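How to Write House Rules for a Robot Cell Before the Robot Writes Them for You

Every robot cell has rules. In most shops they live in one person's head, and that person is on vacation. If you'd like yours on paper, set aside a Saturday morning and a pot of coffee.

Step 1. Read the risk assessment you already have
You do have one. It's in the binder under the donuts. Pull out every hazard marked "training" or "signage," which is where hazards go when the budget runs out. Those are the ones your rules have to cover.

Step 2. Write each rule as something a person does
"Safety is everyone's responsibility" is a fine thing to print on a mug. "Press the stop before you reach over the table" is a rule. At Brurkent we had 16 pages of the first kind. Thandeka Botha cut them to one page of the second kind, and people began reading it, mostly to complain.

Step 3. Put numbers in
"Slow" means whatever the operator had for breakfast. Our teaching speed limit is 50 mm per second near a fixture, and our walkway stays 300 mm clear of the reach line. Yours will come from your own assessment, so please don't copy ours and then write to me.

Step 4. Rehearse the layout in simulation
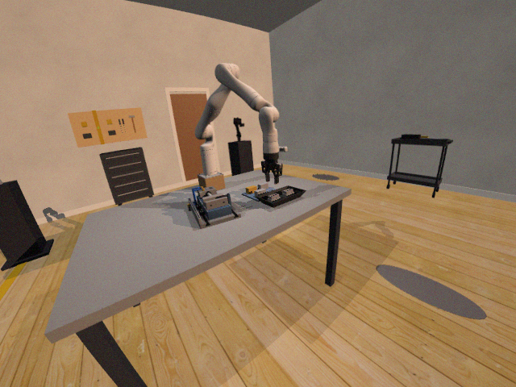 Approach height deserves its own rule, and the simulator is a cheap place to argue over it. Set one height for travel and another for picking, and make the arm stop at the first before it goes to the second. In our layout the gripper hangs just above and behind the black tray, with two gray blocks waiting in it, and the blue vise-like fixture sits off to the left. Any move between the two has to clear the tray's raised edges and the fixture, including the small cylindrical parts on top, which everyone forgets when they're measuring. Save the path under a name a stranger could understand. "final_final_2" is grounds for a talk.

Step 5. Decide who can change what
Operators can pause and restart. Leads can change speeds, up to the limit. Moving a fixture means a new check of the whole path, even if it only moved "a hair."

Step 6. Date it and look again
We review ours every 6 months and after any near miss. Tape the current copy at eye level and throw out the old one. The Grarkwood line kept both up for a year and followed whichever was shorter.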